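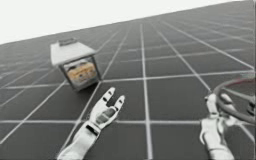
Cirkari floor tile quotes, README. Quotes for tiling jobs in ordinary homes - kitchens, halls, bathrooms, the odd utility room. 289 rows, one quote per row. What the tiler was asked to do, what they said it would cost, what grout colour was put down. The grout column gets the most questions so start there: "contrast" means the line stands out from the tile, like thin white lines on big dark charcoal squares. "match" means you have to go looking for it. Everything else is "other", sorry.

Files
quotes.csv - the main table
rooms.csv - room sizes, joins on quote_id
notes.txt - things people wrote in the margins, cleaned up a bit

Columns that need explaining
tile_mm: longest side only. Square tiles get one number, so do oblong ones, check the shape column before working out area.
prep: none, level, lift_old. Level means self-levelling compound. Lift_old means the old floor comes up first, nearly always dearer.
price: pounds, labour only. If the tiler supplied adhesive it's in extras, not here.
lay: straight, brick, diagonal, herringbone.

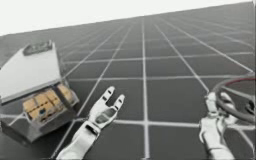
Case with its lid up, grid floor, straight lay.

Where it came from
Two trade lists, Utell and Cha, plus forms sent in directly. Utell rows are tidier. Cha rows have room names typed any old how ("kichen diner", "bak hall") and I fixed the ones I could. Left the rest alone. 70 rows have no room size at all, so no price per square metre for those. Don't fill them in with the average please, small rooms cost more per metre and it skews everything.
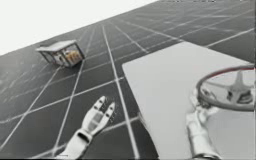
Colour was a pain. People write "grey" for anything between pale stone and nearly black, so I went back over it and split grey into light, mid and dark. Patterned or uneven tiles go by the main colour - a charcoal tile that's slightly mottled with faint lighter streaks is still dark. Marble effect is its own thing, see the finish column. If the form said "slate" and nothing else it's down as dark, which may be wrong in a few cases.

Known problems
- 10 quotes are the same job priced twice by the same firm. Kept both, flagged in dup.
- Herringbone only turns up 7 times. Not enough to say anything much.
- VAT is a mess. Small firms mostly don't charge it, bigger ones do, and the form never asked.
- Skirting sometimes included and sometimes not. Check notes.txt if it matters

Good for: rough budgeting, teaching joins, seeing how much prep adds to a bill.
Not good for: telling your tiler they're too dear. Areas differ a lot and postcodes have been taken out.
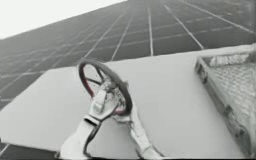

Same goes for comparing firms. Names are gone too, replaced with a code, and the codes were reshuffled in the January version so don't mix it with older copies.

Loading
Plain CSV, commas, UTF-8. The Illo export puts a blank line at the top, delete it or skip one row. Blank price means never quoted, zero means done as a favour.

Corrections - send the quote_id and what's wrong with it. Will get round to them, next lot of fixes goes in with the wall tile table.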